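**Flipper coil stop replacement and EOS gap, Nuvero board sets**

**kongo_relay** wrote (4/24/24):

Rebuilt both lower flippers on a Bandum last night. New coil stops, links, bushings and sleeves from Kongkaew. Left side is fine. Right side drops under load when the ball hits it on a hold. The game has the Nuvero replacement driver board, so the hold is done in software and the EOS switch is only an input.

Plunger travel looks the same on both sides. Coil resistance matches. I swapped the two coils and the fault stayed on the right.
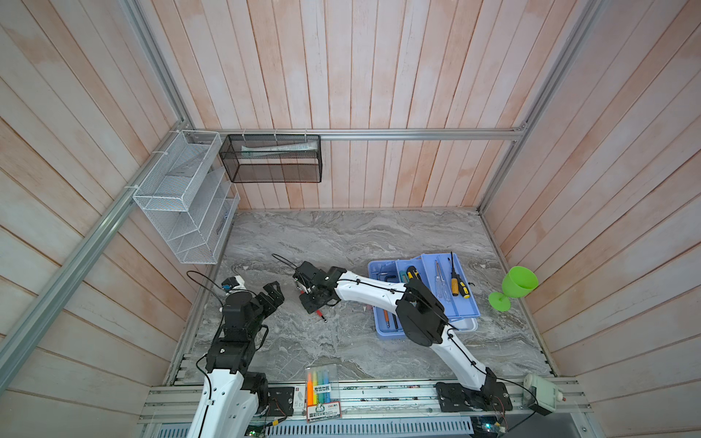 *Bench corner, mesh organizer and basket on the back rail.*

Has anyone changed the hold duty on these boards? Mine is at the default 8 and I would like to know what others run before I touch it.

---

**tiltbob_mi** wrote:

Leave the duty alone. If the left holds at 8, the right will too. Check the EOS gap first. On a normally open switch the blades should close right at the end of the stroke. If yours close early, the board cuts power before the plunger has seated, and you get exactly this sag.

---

**Purker** wrote:

I disagree with half of that. The Nuvero firmware doesn't cut on EOS. It runs the power stroke on a timer and uses EOS only to re-fire if the bat gets knocked down. An early switch would not cause the drop. A switch that never closes might, depending on the revision.

Look at the coil stop bracket. If it is not square to the plunger, the faces meet on one edge, and the magnetic hold drops a lot with even a small air gap. 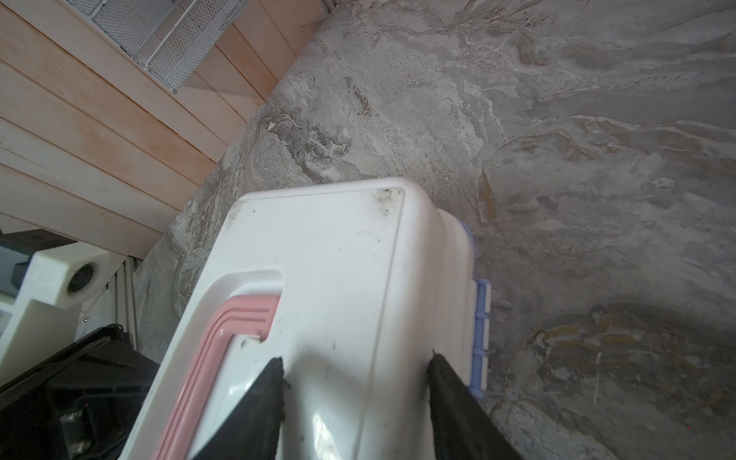 Danai Mavromatis wrote:

Purker is right about the timer on revision 2 boards. Revision 1 did cut on EOS, and plenty of those are still in games. The revision is printed next to the power connector. Read that before arguing about the switch.

Also, raising the duty to hide a bad bracket will cook the coil on a long hold. I have replaced two sleeves that melted that way.

---

**tiltbob_mi** wrote:

Fair, I was going off a revision 1 board. I still say gap the switch. It takes two minutes and he has the playfield up anyway.

---

**kongo_relay** wrote:

Board is revision 2. I cleaned and gapped the EOS, and the switch test shows it closing at full stroke. No change in the drop.

Then I pulled the right coil stop. There is a bright crescent on one side of the face and nothing on the other, so it was meeting the plunger on an edge. The left one has an even ring.

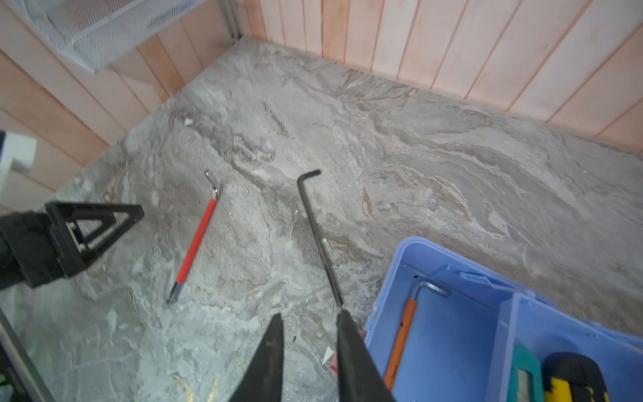
The bracket holes have some slop, so I loosened both screws, pushed the plunger in by hand until the faces sat flat, and tightened the screws in that position. The bracket screws on this game are socket head. If yours are too, use a plain Allen key like the black one in the photo, as a ball end can round the socket when you torque it down. Duty is still 8. The right bat now holds against a firm push, same as the left.

---

**Purker** wrote:

Good. Recheck the screws after 80 games. New stops settle and the bracket can walk. A drop of blue threadlocker is fine there.

---

**tiltbob_mi** wrote:

I would not use threadlocker on those. The thread plates strip when you back the screws out. Lock washers only.

---

**Purker** wrote:

Blue comes out with hand tools. I've used it since December on a game that gets played every day and had the screws out twice.

---

**Danai Mavromatis** wrote:

Either works if the threads are clean. Kongkaew ships the stops with oil on them, so wipe everything down first.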